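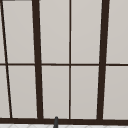
Lists > Outreach Partners > June > Screening round

Print this message | E-mail this message

Dear all,

The June eye screening round is finished. We saw 248 people at the Drotstead clinic and 161 were given reading glasses on the day. Referrals have gone to Abubakar hospital.

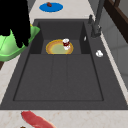
Cup and plate at the sink

An earlier message asked:

> Are we still short of drops for the second site?
> Pleketti told us two boxes were on the way.

Both boxes arrived. Clenex has also agreed to service the slit lamp — no date yet.

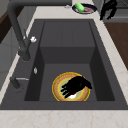 Thirumalai Sundaram
Outreach Coordinator

Please send your referral forms by the end of the month. Five are still missing, all from the afternoon sessions.
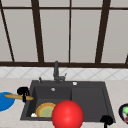 The next training session covers testing sight in older people. We will go through the letter chart first, then near vision. Daylight matters for the near test, and a large window like the one behind the double sink is what to look for when choosing where to seat people. Bring your own occluder if you have one.

Thirumalai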